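4. First start and pairing of the Drelwood watch

Please read this section completely before you begin. You will need the watch, its charging cable, and a phone or a computer with Bluetooth switched on. The browser must support Web Bluetooth. If your browser does not support it, the Connect button in the Bruluteo loader stays grey.

4.1 Charging

1. Peel the clear film from the back of the watch. The charging contacts are under it.
2. Place the magnetic end of the cable on the contacts. It holds in one direction only. Do not force it in the other direction.
3. Connect the other end to a normal USB port or a phone charger.
4. Wait until the battery symbol stops blinking. From an empty battery this takes nearly 4 hours.

CAUTION: Do not let the magnetic end touch keys, coins or other metal while the cable has power. The two pins can be shorted and the port of your computer may switch itself off.

Note: The watch can be used during charging, but we recommend not to update the firmware until the battery is full.

4.2 Switching on

1. Hold the side button until the logo appears, then release it.
2. The watch shows a short self-test with the colours red, green and blue. If one colour is missing, write down which one and see section 9.
3. The clock appears. The time is wrong at this moment. It will be corrected when you pair the watch.

If the logo appears and disappears again and again, the battery is too low. Charge the watch for 30 minutes and try one more time.

4.3 Pairing with the loader

1. Open the Bruluteo loader in your browser.
2. On the watch, go to Settings, then Bluetooth, and check that "Visible" is on.
3. In the loader, press Connect. A window with a list of devices opens.
4. Choose the name which begins with Drelwood. The four characters after it are also printed on the inside of the box lid, so you can recognize your own watch when there are several in the room.
5. Press Pair. The watch vibrates one time.
6. In the loader, press Set Time.

Note: The watch accepts only one connection. If your phone is already connected, the name will not be in the list on your computer. Disconnect the phone first.

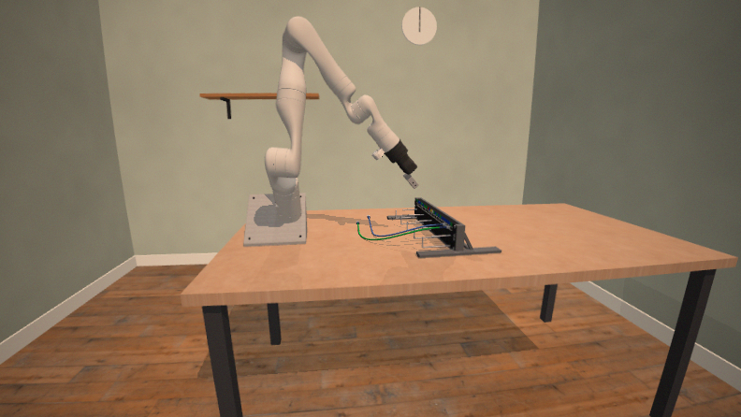
After the time is set, the loader compares the firmware on your watch with the newest one. If there is a difference, a yellow bar appears at the top of the page. You may ignore it and continue with 4.4, but some apps will refuse to install on old firmware.

To update:

1. Press the yellow bar and choose Download.
2. Keep the watch within one metre of the computer.
3. Press Install and do not change to another browser tab. Many browsers slow down a tab which is in the background, and the transfer may stop.
4. When the watch restarts by itself, connect again as in 4.3.

CAUTION: Never remove the watch from the range of the computer during step 3. If the transfer is interrupted, the watch starts in recovery mode with a black screen and one white line. It is not damaged. Repeat the update from step 1.

4.4 Installing your first app

We suggest to begin with the step counter from the Himer collection. It is small and it shows quickly if everything works.

1. In the loader, open the Apps tab and type "steps" in the search field.
2. Press the arrow symbol beside the app.
3. Wait for the message "Stored". The watch returns to the clock.
4. Press the side button to open the launcher and scroll to the new app.

The daily goal is 1,000 steps when the app is new. You can change it in the app settings, in units of 1,000. The goal is saved on the watch only, so after a full erase you have to enter it again.

4.5 Writing your own code

The Barrios editor uses the same connection as the loader. Close the loader tab before you open the editor, otherwise the port is busy.

1. Connect as before.
2. Type a short line on the left side, for example print("hello"), and press Enter.
3. The answer must come back on the next line. If you see only your own text, press Ctrl+C one time and try again.

Code which you type on the left side runs from memory and is lost at restart. To keep it, write it on the right side and choose Save to Storage. Give the file a short name without spaces.

For removing apps and a full erase, continue with section 5.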